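Can the machine do the chores yet? A report from our August evening

By Jaruwan Kaewkla

At our last members' evening we put one question on the table and stayed with it for two hours: can a machine do the small jobs of the house and the workshop, the ones we all do without thinking? Seventeen members came, and I was asked to write down what was said for those who could not be there. I will try to be fair to everybody, also to those I did not agree with.

Maxine Sutcliffe opened. She worked many years in the packing hall at Fosell before she retired, and she began by reminding us that machines have done a lot of our work for a long time already. Her mother's washing machine, she said, was the best robot the family ever had. It does one job, it stays in its corner, and we bring the work to it. The trouble starts when the machine must come to the work. A shirt on the floor, a cup behind the tap, a door which sticks in August — for these things it needs hands, and it needs to understand what the hands are touching.

She then told us about the hall. In her time a line there packed 1479 cartons in a shift, and the arm at the end of it almost never made a mistake. But the cartons were all the same size and came to the arm in the same position. When the firm wanted to pack mixed orders, with a soft bag and a glass jar and a long thin tube in one box, the arm was sent back to the old work and people did the mixed boxes by hand. According to her old colleagues they still do.

After this we talked about the home. I had prepared a list of chores and asked the members to put each one in a column: done by machine today, possible soon, or not in our lifetime. Vacuuming went in the first column without discussion. Mowing the lawn also, if the lawn is flat. Folding clothes made the longest argument of the evening. Several members had seen films of robots folding towels and found them very good. One member had also seen how slow they were before the film was made faster, and he said that for a towel he would wait, but for a family's whole wash he would not.

Loading the dishwasher went to "possible soon" after a vote. Changing the cover of a duvet went to the last column with great laughter, as half of the room is not able to do it either.

The part I found most interesting was about how the machines are taught. I had understood that an engineer writes down the movements one after another, and for the arm at Fosell this was so. For household work many groups now go another way. A person takes in the hand a gripper, the same kind of two-fingered hand the robot will have, and does the chore with it. A camera on the gripper keeps what the gripper sees. When enough people have opened enough doors and picked up enough cups, a computer looks for what is common in all of it, and from this the robot should learn to do the job in a kitchen it has never met.

I like this idea because it takes ordinary work seriously. To put a tin on a shelf looks like nothing. But you must see the shelf, choose the place, turn the wrist so the knuckles do not hit the board above, and let go at the right moment. We learned this as small children and forgot that we learned it. Somebody must now show it again, slowly, with a clumsy tool.

Maxine was less charmed. She asked who does the showing and how they are paid. If a packer spends a month teaching the machine her own job, she said, the month should be paid well, and I think most of the room was with her. We did not find an answer, but I have written the question here because she asked me to.
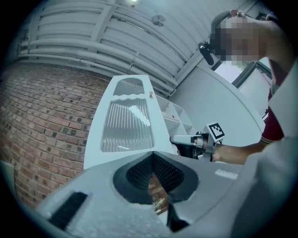 Another worry was the difference between one house and the next. Doors are a good case. Some open inwards and some outwards, some have a lever and some have a round knob, and in my own flat there is one you must lift a little before it moves. A person finds this out in a second through the arm. A machine which only looks may pull and pull. The member who sits by the radiator, who repaired lifts for a living, said that feeling is harder to build than seeing, and that he would want a robot to give up politely before it breaks the hinge.

We also spoke about price. I had brought two brochures. The Plirnel is a small arm on a wheeled base, offered for rent at 534 pounds a month, and it promises to clear a table and to carry laundry. The Clarnberg is meant for small workshops and costs 213 pounds a month with a contract of two years, but it stays fixed on a bench and only moves parts from one tray to another. The room noticed quickly that the cheaper one promises less and is more exact about what it promises. I noticed also that the Plirnel brochure has a line in small print asking the customer to keep the floor free of objects. Maxine asked who is going to pick up the objects.

My own view, after the evening, is somewhere in the middle. For the shop floor the answer is yes for work which repeats, and not yet for work which changes from one piece to the next. For the house I would say that single chores will come one by one, each of them slow at first, and that we will go on doing the rest by ourselves for a good while. I would be glad of help for the heavy things. My neighbour, who cannot bend any more, would be glad of a machine that only picks up what has fallen, even if it needs five minutes for a sock. We should think about her when we laugh at the slow films.

Two members have asked if we can see such a machine at work instead of only talking about it. I have written to the showroom of Manalastas, where they have a demonstration kitchen, and they are willing to receive a group of up to ten. If you would like to come, please put your name on the list in the entrance hall before August 20, 2026. The visit is free, but we share the cost of the minibus. Please say also if you need the seat near the door.

The sheet with the three columns hangs next to the list. You may still move a chore from one column to another, but please write your initials beside it. Ironing has been moved four times already.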